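2026-05-22. Cuaderno del taller, jornada de puertas abiertas

Lo apunto esta misma noche porque mañana se me olvida la mitad. Ha venido bastante más gente de la que pensábamos (¡se acabaron los 100 folletos antes de comer!) y el puesto del brazo ha estado lleno todo el rato. Siiri se encargó de la charla de entrada y yo me quedé con la demo: coger la mazorca, destapar la olla, dejarla dentro y volver a tapar.

Cosas para la próxima:

Bajar la velocidad de aproximación a 200 mm/s cuando hay público. Con la de siempre la gente da un paso atrás, y los niños también, aunque luego quieren repetir.

El pomo de la tapa sigue siendo lo más delicado. Indrek propuso unas almohadillas más blandas y creo que tiene razón — hay que pedirlas a Novuten.

Los de Jatinley preguntaron mucho por la calibración y casi nada por la política de control. Quedé en mandarles nuestras notas de enero.

La olla es la verde, la Bear de dos asas, y el maíz va en su plato a la derecha. Dejo puesta la colocación de la mesa para quien monte la próxima vez:

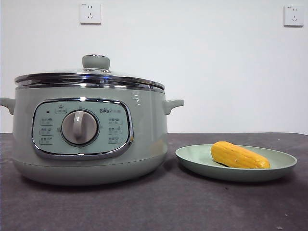 Reet comentó después que ella cambiaría el orden y empezaría por girar el mando, que es lo que la gente entiende enseguida, y dejaría la tapa para el final, con el público ya enganchado. Me convence a medias, porque el giro todavía nos falla más que el agarre, pero lo probamos la semana que viene.

Pendiente: pedir las almohadillas, imprimir más folletos y devolver el alargador a Ona.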